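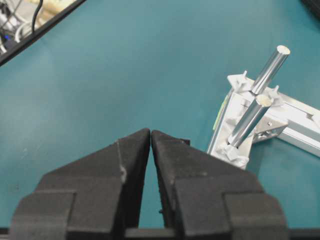
Gripper fingers, tips nearly touching.

**August, grant records, started 8:15 a.m.**

Goal for today: get the Grillow classroom grant history into one table that we can trust before the fall round opens. Second goal, if time: try the new application form on old applications and see where it breaks.

Starting point is the export from Plurnico plus the old spreadsheet. The spreadsheet covers everything up to the switch, Plurnico covers everything after, and there is one school year that appears in both. Removed the duplicates by matching school, teacher ID and amount. Matching on project title doesn't work. Teachers change the title between applying and reporting, and whoever typed up the spreadsheet shortened them anyway ("Reading nook gr. 2" and "A Cozy Corner for Second Grade Readers" are the same grant).

After the merge: 762 grants. Saved a copy before touching anything else.

**Final reports**

551 of the 762 have a final report attached. I expected worse for the early years, and the early years are in fact fine. They were on paper and got scanned later by someone careful. The gap is in the middle, when reports came in by email to an address that no longer exists. Some of those may still be on the office computer at Hiebert, which used to handle the mail for all the elementary buildings. To ask.

A missing report doesn't mean the money wasn't spent. For most of them there is a receipt on file. I added a column for "receipt only" so these don't get lumped in with the ones where we have nothing at all. Lumping them was how the old sheet did it, and it made a few buildings look bad for no reason.

Things I fixed while going down the list:

- School names. Flaria Middle was entered five different ways. Picked one and kept the original text in a hidden column.
- Amounts with cents in one system and without in the other. Kept the cents.
- Grants split between two teachers had been entered twice at full value in a couple of places. Set to one row with both teacher IDs.
- "Year" meant calendar year in the spreadsheet and school year in Plurnico. Converted everything to school year, so a grant awarded in February now sits with the fall before it.

That last one took most of an hour and changes some totals that have been quoted in the newsletter. Not by much, but the yearly chart will look different from the one on the wall. Need to decide whether to reprint the chart or put a line under it.

**Typical grant size**

Median award over the whole set is $1,396. The average is higher and not much use, it gets pulled up by a few whole-building grants (band instruments, the playground path, the kiln). I'd use the median anywhere we talk to teachers. A teacher who reads the average will think a small request looks unserious.

Worth noting that small requests were the ones most likely to be left out of the old summaries, on account of the cutoff somebody set in the sheet. No note about why the cutoff was there. Took it out.

**Trying the new form, 10:50 a.m.**

Pulled 40 old applications, mixed years and grade levels, and retyped them into the draft form as if the teacher were filling it in today. Slow work but it's the only way I know to find the bad questions. Split the pile in two with whoever was in the room and swapped halfway.

What went wrong:

1. "How many students will benefit?" Old applications answer this in every possible way: one class, all classes the teacher has, the whole building, the whole building for the next ten years. The draft form takes a single number and gives no guidance. Suggest two boxes, one for students this year and one for a sentence about later years.
2. The budget table has six lines. Science requests need more. The form does let you add lines but the button is at the bottom, under the signature box, and both of us missed it.
3. "Describe the need" and "Why is this project important" got the same answer nearly every time. Keep one.
4. The drop-down for subject has no entry for counseling or library. Librarians are some of our steadiest applicants.
5. The form times out after half an hour and doesn't warn you. Lost one application completely, and part of another. A teacher doing this during a planning period would not come back a second time.

I would drop the 300-word minimum on the project description. Several of the better old applications are four or five sentences long and say exactly what will be bought and what the kids will do with it. With a minimum they would have been padded out and been harder to score.
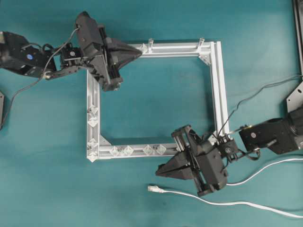
Margin note, different pen: I'd keep some floor on the description, maybe 75 words. The first-round readers score from the description before they open the budget, and with two sentences they end up guessing. Also please look at the teachers who applied once, were turned down and never applied again. We've never had a number for that, and I think the form is only part of it.

Fair. Changed the draft to a 75-word floor and no ceiling. Will see what the readers do with it in the fall.

On the one-time applicants: the 762 are awards only. Declined applications are in Plurnico from the switch onward and, as far as I can find, were never kept before that. So we can answer the question for recent years and not for earlier ones. Started a separate tab. The decline letters are there too, and they're all the same letter. It thanks the teacher, says there were many strong requests, and stops. No reason and no invitation to try again. If we want people to reapply, the letter is a cheap place to start – one added sentence from the reader's comment box would do it. The comment box exists already and gets filled in, it just doesn't go anywhere.

**Scoring sheet**

Looked at this only briefly. The sheet gives as many points for "innovation" as for "student need". Read back through a few of the retyped applications with that in mind. Replacement requests (new headphones, new books for a set that has fallen apart) score near zero on innovation no matter how badly they're wanted, and they make up a large part of what Flaria asks for. Hiebert has a parent group that covers that kind of thing, so its teachers come to us with the newer ideas and do well on the sheet.

Options as I see them:

- Leave the sheet and set aside part of the fund for replacements, scored separately.
- Cut innovation to half its points.
- Rename it. "Fit for purpose" or something plain. Readers would still need to be told what it means.

I lean toward the first. It can be tried for one round without rewriting the reader instructions, and it's easy to explain to the buildings. The amount set aside would have to be decided by the board and I have no figure to suggest yet. Could work one out from the table once the categories are filled in.
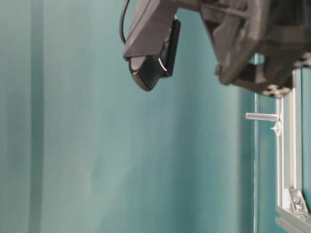

Categories are about the only column still in poor shape. The spreadsheet used "Supplies" for nearly everything, including a field trip. I went through Flaria by hand as a test, reading the project text and assigning one of eight categories, and it goes quickly when there's a report to read and badly when there isn't. For the rest I'd like two people to do it separately and then compare. Where they disagree, the category list is probably at fault and should be changed before we go further.

One more on the reports. The old report form asked for a photo of the project in use, with students. A lot of those pictures have kids' faces in them and no release on file. I moved the folder off the shared drive and limited who can open it. Nothing from it should go in the newsletter or on the site until the releases are checked. The new report form should ask for a picture of the materials, or else a short quote from the teacher. Either is fine for our purposes.

**Left to do**

- Ask Hiebert office about the old mail.
- Move the add-line button above the signature box.
- Turn on autosave in Plurnico. The help page says it's a setting, couldn't find it under forms or under accounts.
- Add library and counseling to the subject list.
- Draft a second decline letter with room for the reader's comment.
- Wall chart: reprint or footnote.
- Second person for categories.

Stopped 3:40 p.m. Table is saved in the fall round folder as the merged copy, with the untouched exports next to it. Please don't sort the merged copy without selecting every column first, the hidden ones included.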